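Lellville Family History Exchange
Help pages > Software and files > Moving and merging trees

Duplicate people and lost sources after merging two GEDCOM files

Posted by quarterfold, Saturday, April 23, 2022
Tags: GEDCOM, merge, source citations, place names

I maintain my tree in Eteritz (desktop, version 18, Windows). My cousin keeps hers in Lomden, which is browser based. We share one pair of great-grandparents and have each worked on the descendants and on the line going back. We decided to combine the two files, with mine as the master copy.

She exported a GEDCOM 5.5.1 file and I imported it into my tree with File > Import > Add to current tree. I got a completion message and no error log. The results are as follows.

1. There are 437 pairs of people flagged as possible duplicates. I expected some. Many of the pairs are obviously the same person with the same birth date, and I don't understand why the program did not match them on its own.

2. Her source citations are partly missing. People who had four or five citations in Lomden now have one, or have a citation with a title and no page number. The notes seem to be complete.

3. Place names are doubled. I write places as town, county, state, country. She writes them as town, state. The place list now has both forms for almost every town.

4. Several married women from her file have appeared under their husbands' surnames, with no birth surname. I know that she had the birth surnames recorded.

I have a backup from before the import. I would like to know whether to go back to it or to work through the duplicates by hand. I would also like to know if the citations can be recovered from the file I already have, as she is traveling until September and may not be able to export again. 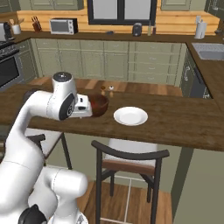

3 replies, sorted by date

tallow_index

Had the same thing happen. I just accepted all the suggested merges in one go and fixed what looked wrong afterward. It took a weekend. The place names you can fix with find and replace. Don't know about the sources, mine were all in the notes anyway.

Pornthip Wattanapong

Restore the backup. Do not use the accept-all button. It merges on name and birth year within a tolerance of two years, and in any family that reused a first name after an infant death it will join the two children into one person. Undoing a merge in Eteritz is possible only until the program is closed.

The four problems have different causes, so I will take them separately. All of this can be done with the GEDCOM file you already have. Make a copy of it before you start and work on the copy.

Why the duplicates were not matched

Add to current tree never matches records during import. Every INDI record in the incoming file is given a new ID and written as a new person. The duplicate check runs later and only produces a list. To have records compared as they come in, use File > Compare and merge, which opens the second file in a side panel and leaves it outside your tree until you approve each person.

In Compare and merge, begin with the shared great-grandparents. Once a couple is confirmed as a match, the program gives a higher score to their children and parents, and the list gets shorter with each generation. If you begin at the top of the alphabet you lose this advantage. Set the threshold to 100 for the first pass, so that only exact matches on name, birth date and birth place are offered. After that, lower it by steps and read each pair.

The threshold will not work well until the places agree, so do the place step first.

Missing citations

Open the GEDCOM file in a text editor and find a person whose citations you know well. A complete citation has a line beginning 2 SOUR followed by an ID between @ signs, then a 3 PAGE line, and often a 3 DATA block with the transcription under it. There are two possible results.

If the 3 PAGE lines are in the file, Lomden exported them and Eteritz dropped them. The usual cause is the import setting "Combine identical sources," which is on by default. It compares citations by source title alone. Five citations to five pages of one census become a single citation, and the page number kept is that of the first, or none if the first had none. Turn it off under Options > Import before you run Compare and merge. The setting is remembered, so check that it is still off if you update the program.

If the 3 PAGE lines are absent, they were lost at export. Lomden has two export profiles. The short one writes source titles only. In that case your file cannot be repaired and you need a new export with the full profile. It can be run from any browser, so your cousin may be able to do it while away, or she can give you editor access and you can run it yourself.

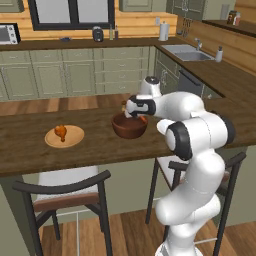

A third possibility applies to a small number of records. Citations attached to a name, as opposed to a birth or death, are written under the 1 NAME line. Eteritz imports these but shows them only on the Names tab. Look there before concluding that a citation is gone.

Check media links at the same time. A GEDCOM file contains paths to scanned documents and never the scans. Lines beginning with FILE will point to addresses on the Lomden server, and they will stop working if the account lapses. Download the scans separately into one folder and relink them with Tools > Media > Locate missing.

Place names

Decide on one form and convert the incoming file to it before merging. I recommend keeping your four-part form. Adding a county later is much slower than adding it now, and you will need it as soon as you look for land or probate records.

Do not use find and replace on the raw file without limits. Replacing a town name everywhere will also change it inside notes and transcriptions, and those should stay as the original writer had them. Restrict the change to lines that begin with 2 PLAC. Any editor that supports regular expressions can do this. If you prefer not to use one, import her file alone into a new empty tree, correct the places in the place manager, and export it again. The place manager touches place fields only.

One caution on counties. If the boundary moved, the county at the time of the event and the present county differ. Pick one convention and state it in the tree's general notes. Most people who use Eteritz with its map feature choose the present county in the place record and put the historical one in the event description. Either is acceptable, but a mixture will bring the duplicates back.

Married names

Lomden permits two name records per person and marks one as preferred. If your cousin set the married name as preferred, it is written first in the file. Eteritz takes the first 1 NAME line as the main name and stores any others as alternates. The birth surnames are therefore probably still present. Open one of the women concerned and look at the Names tab.

If the alternates are there, select Tools > Batch > Swap preferred name and filter by name type. Run it on the incoming file in its own empty tree, as above, and never on the merged tree, where it would also swap names you entered correctly. If the type is blank in the file the filter will find nothing, and each one must be changed by hand.

Order of work

Restore the backup and confirm that the person count is the same as before the import.
Import her file into a new empty tree with "Combine identical sources" off.
Correct the places.
Swap the married names.
Export that tree as GEDCOM 5.5.1, character set UTF-8.
Open your own tree and run Compare and merge against the cleaned file.
Save under a new name after each session.

When the merge is finished, run the consistency report. Look in particular for children born after the mother's death, people with more than one set of birth parents, and marriages entered twice with different dates. Those three findings account for most bad merges. A person with two sets of parents nearly always means that a couple was matched on one side only.

graywether

Agree with the order in the long reply. Some additions from a similar merge, and one correction.

The correction: in version 18 the duplicate tolerance can be changed. It is under Options > Matching > Advanced. Set it to zero years and turn on "Require parents to agree." It still will not tell twins apart if the first names share an initial and the dates are year only.

On character sets. If her file has accented letters, check the header line beginning 1 CHAR. Older Lomden exports say ANSEL there and are in fact UTF-8. Eteritz believes the header and you get two odd characters in place of each accented one. Change the word ANSEL to UTF-8 in the text editor and save. Do this before anything else, because a garbled surname will not match a correct one.

On notes. If both trees hold a note for the same person, Compare and merge places one after the other with no line between. I added her initials in square brackets to the start of every note in the incoming file. It let me see later who had written what. The same can be done for citations if you have a source field you do not use.

If the text editor is a problem, Awad is a small utility that reads a GEDCOM file and lists every tag with a count. Run it on the file before and after each step. If the count for PAGE goes down and you did not delete anything, stop and find out why. In my case there were 38 fewer PAGE lines after the place correction, and the cause was a bad pattern that had eaten the line below each match. I would not have found that by looking at the tree.

Also agree with your cousin on what happens to her copy. If she goes on editing in Lomden after you merge, you will be doing all of this again. We settled on a shared list of changes, one line each, with the person's name, the fact and the source. I enter them in the master file at the end of the month and send her a fresh export, and she uploads it as a new tree and deletes the old one once she has checked it. Note that deleting the old tree in Lomden also deletes the scans attached to it, so the download has to be done first.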